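Home / Local News / Gristwood

Old storage units at Gristwood hall get new panels

The storage units on the ground floor of Gristwood hall are open again after three months of repair work. The residents' association confirmed in March that the last unit was finished and that people can ask for a key at the front desk from 11 in the morning.

The hall has 78 units, and many of them had damaged walls inside. The association decided to keep the metal frames, which were still strong, and to change only the panels. The new panels were ordered from Heson, a small supplier in the next town, and the work was done by the firm Kaneko.

For the pattern, residents could choose between plain gray and a terrazzo style called Gultent. The terrazzo won with 371 votes. It has black, mustard yellow, salmon pink and blue-gray shapes on a white base, and it goes on the back wall and also on the side. The floor has a glossy marble look in pale gray with some beige and brown.
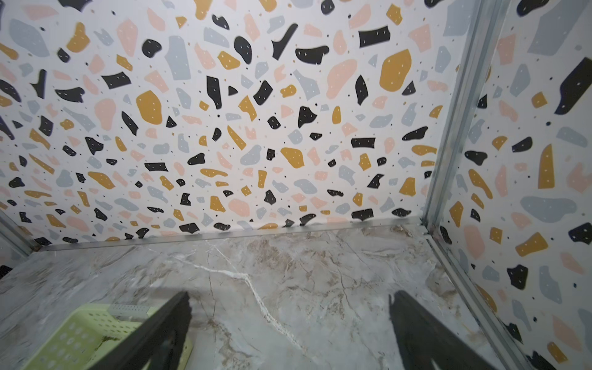

Keys and rules

Every household can rent one unit. The price stays the same as last year, and the old keys do not work anymore – please return them to the front desk before the end of the month.

The association asks users not to put tape or hooks on the new panels. Paint, gas bottles and food are not allowed in the units, as before.

A waiting list is open for households which did not have a unit until now. The form is available at the front desk and on the notice board next to the stairs. The bicycle room will be the next part of the hall to be renewed, but the date for this work is not decided yet.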